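Lista de comprobación — cocina compartida y zonas comunes
Residencia Vurkholm, planta baja
Fecha de la visita: 11/9/18
Inspección: Ettore Santoro
Acompaña: Conall Daly (mantenimiento)
Visita anterior: febrero

Claves: C = conforme. NC = no conforme. OBS = conforme con observación. NP = no procede.

1. Accesos y evacuación

1.1 Puerta principal abre hacia fuera y sin llave desde el interior — C
1.2 Pasillo libre de obstáculos — NC
Dos bicicletas y una caja de libros junto al cuarto de contadores. Ya se anotó en febrero. Retirar antes de la próxima visita.
1.3 Señal de salida iluminada — OBS
Funciona, pero parpadea al pasar a batería. Pedir repuesto a Lelow, modelo igual al del rellano.
1.4 Plano de evacuación visible — C
El plano sigue mostrando el tabique antiguo del comedor. No afecta al recorrido. Actualizar cuando se reimprima.

2. Protección contra incendios

2.1 Extintor del pasillo, n.º 552, presión en zona verde — C
2.2 Extintor de cocina, n.º 731, presión en zona verde — OBS
Presión correcta. El soporte tiene un tornillo flojo y el extintor se mueve al descolgarlo. Daly lo aprieta durante la visita; revisar el taco.
2.3 Manta ignífuga en su funda y accesible — NC
La funda está detrás de la puerta cuando esta queda abierta. Cambiar a la pared de enfrente.
2.4 Detector de calor probado — C
2.5 Detector de humo del comedor probado — C
Primera pulsación sin respuesta, segunda y tercera bien. Se deja constancia.

3. Instalación eléctrica

3.1 Cuadro cerrado y rotulado — OBS
Falta el rótulo del circuito del lavavajillas. Está escrito a lápiz en la tapa.
3.2 Diferencial, botón de prueba — C
3.3 Tomas sin daños — NC
La toma doble junto a la nevera tiene la tapa rajada. Fuera de uso con cinta hasta que se sustituya.
3.4 Regletas — NC
Una regleta con hervidor y tostador conectados a la vez. Suman más de 3000 W. Se desconecta el tostador. No se admiten regletas en cocina, tal como dice la norma interna que firman todos los residentes.

4. Gas y ventilación

4.1 Llave de corte accesible e identificada — C
4.2 Tubo flexible dentro de fecha — C
4.3 Rejilla inferior sin tapar — NC
Tapada con un trapo, seguramente por el frío. Se retira. Volver a explicar a los residentes que no se puede cerrar.
4.4 Campana, filtros limpios — OBS
Grasa en el filtro izquierdo. El derecho está bien. Lavar los dos.

5. Superficies y utensilios

5.1 Encimera sin grietas ni cantos levantados — C
5.2 Junta entre encimera y copete limpia — OBS
Motas oscuras de suciedad a lo largo de la junta. Limpiar con cepillo y repasar el sellado donde haga falta.
5.3 Menaje metálico sin óxido — C
Los cuencos de acero se pueden seguir usando; las rayas del interior no se cuentan como defecto.
5.4 Aceite y otros combustibles lejos de los fuegos — C

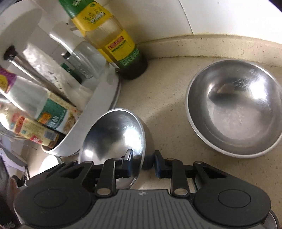
Punto 5. Encimera, cuencos de acero y botella de aceite.

5.5 Tablas de corte separadas por uso — NC
Solo queda una tabla y se usa para todo. Comprar dos más y marcarlas.
5.6 Cuchillos guardados — OBS
En el cajón, pero sueltos. Daly dice que hay un taco en el almacén. Subirlo.

6. Frío y almacenamiento

6.1 Temperatura de la nevera — C
6.2 Temperatura del congelador — C
6.3 Alimentos con nombre y fecha — NC
Varios envases sin marcar en el estante alto. Aviso en el tablón; lo que siga sin nombre se tira.
6.4 Estantería del almacén anclada — OBS
Estantería Tesemov, carga máxima de 400 kg según placa. Anclada arriba, falta el anclaje inferior derecho.

7. Botiquín

7.1 Contenido completo — NC
Faltan tiritas y gasas para quemaduras. La crema está caducada. Pedido a Mac an tSaoi.
7.2 Teléfonos de emergencia a la vista — C

Resultado: apta con correcciones. Los puntos 1.2, 3.3, 3.4 y 4.3 son de ejecución inmediata. El resto, antes de la próxima visita — el responsable de planta firma al margen según se vayan cerrando.

Comentario de mantenimiento (C. Daly): la tapa de la toma está pedida. Para el anclaje de la estantería hay que vaciar las dos baldas de abajo, avisar con tiempo.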